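3.2 Materials and sorting task

The second study looked at how people group small personal accessories when no container is given. Earlier work on household sorting has mostly used kitchen goods, tools or folded clothing, where shape and size suggest a place for each thing. Hair ties and bracelets are harder. They are close to each other in size, many of them are rings of some kind, and they are often kept together in one drawer or dish. A person who sorts them has to pick a rule, and more than one rule will do.

Items were bought secondhand in Horgan and Bukevitz or lent by members of the household panel. We kept pieces that a person could wear on the wrist or in the hair and left out anything with a sharp pin. Each session was held in a bedroom, with the items laid out on top of the bedding. We chose a bed over a table after the pilot, in which 17 of the 35 pilot participants told us that they sorted such things on a bed at home. Bedding was not standardized. Patterned covers were allowed, and the cover was noted on the session sheet as plain, striped, floral or leaf print (Figure 4).

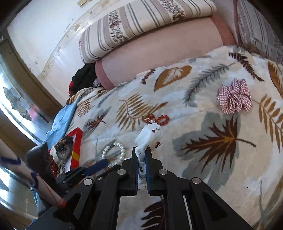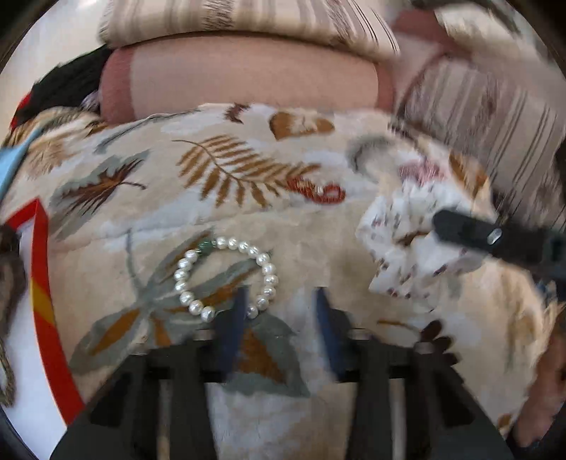
Figure 4. Accessories on a leaf-print cover. A white scrunchie with a small dark red print appears in both views.

Fabric items and beaded items behave differently once they are put down. A scrunchie has no fixed outline. It can be pressed flat, folded or pulled open, and it takes up more or less room depending on how it was last handled. A strung bracelet may settle as an open ring or bunch up into a short twisted line, and the same bracelet can do both within one session. We did not correct for this. Participants were told that they could lay out, straighten or stack the pieces in any way they liked, and that the final layout did not have to look neat.

The instruction was the same in every session: "Please put these in groups that make sense to you." Participants who asked how many groups they should make were told to use as many as they wanted. When they said they were done, the session leader asked them to name each group and wrote down the name in their own words. Sessions had no time limit.

Across the main study, participants made 789 placements. We coded each one by the rule that best fit the name given to its group. The codes were material, color, place worn, occasion and "other." Two coders worked separately, and Davoud Moradi settled the cases in which they disagreed. Where a name pointed to two rules, as in "red bracelets," we coded the rule that separated the group from the others on the bed.

Place worn was the most common rule and covered 439 placements. Material came second. Color was used less than we had expected, and mainly late in a session, when a large group was being split into smaller ones. Several participants used it only for the beads and left the fabric pieces in one pile.

Scrunchies caused the most trouble under the place-worn rule. Some participants put them with the bracelets and explained that they wore them on the wrist for most of the day — one called them "bracelets until I need them." Others kept them apart as hair items and did not hesitate. We coded both choices as place worn, as the rule was the same even though the answer was different. Readers who compare our results with the Cudon drawer study should note that its coding scheme has a separate class for items with two uses, and that its totals for place worn are lower for that reason.

Patterned covers raised a separate question. In the Mava pilot sessions, small pieces were sometimes left out of every group when the print under them had similar colors. For the main study, session leaders asked "Is that everything?" before the groups were named. Pieces added after this prompt were marked with a P on the sheet and are included in the totals above.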